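About us

Skarnosano packs and repairs small parts for other firms. Oriana Vergara and Lyle Dunleavy started it in a rented unit in Dernitz with one bench and a second-hand van, and 29 of us work here now. We sort, clean, check and box whatever our customers send, mostly fittings and hand tools.

People who visit ask about the robots, so we may as well put it on this page. We have two. We were told they would halve the dull work, and they haven't. They took over the lifting at the end of the line, and Aníbal Chávez's back is better for it. They also brought a new sort of dull work, which is standing beside a machine waiting for it to stop.

Ecaterina Vasiliu kept a log from May onwards. In that time the line handled 2267 trays, and she wrote down every stoppage with the name of whoever had to walk over and clear it. Sales people don't like the log. We show it to them anyway.

What changed for the staff is written into our contracts. No one loses hours when a machine goes in. Anyone asked to mind one gets seven days of paid training first, and can say no. Eight people have taken the training so far. Unai Cordero said no, and still runs the hand bench, where the awkward jobs go.

New tasks for the robots are tried in simulation before they come near the floor - the supplier's idea, and one of their better ones. We still treat the results with care. A simulated gripper with its two fingers spread and a saw-toothed pad along the inside of one looks very sure of itself on a plain dark surface. Our trays are greasy and the parts arrive in any order, so Ecaterina has the last word on what goes live.
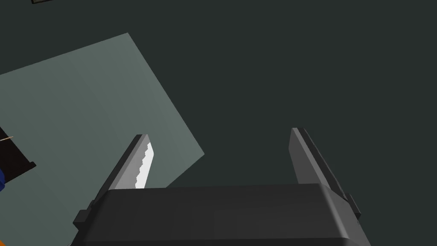
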